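Slide 7: Looking after the Kellgate cell

Say hello, thank Mihret Birhane for the loan of her slides. Keep it short, lunch is next.

Morning check. Pull the green cloth flat, then look at it through the wrist camera. You will find creases you were sure you had dealt with. Golf ball and white disc go down, fingers nearly closed, arm held still.
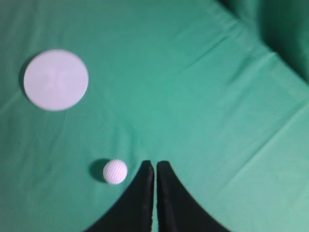 Slide 8: Fingertips

Wipe both, check the gap, nip up the screws every 20 shifts. Abenezer does it every three – he has met those screws.

Pause for questions about the cloth. There are always questions about the cloth.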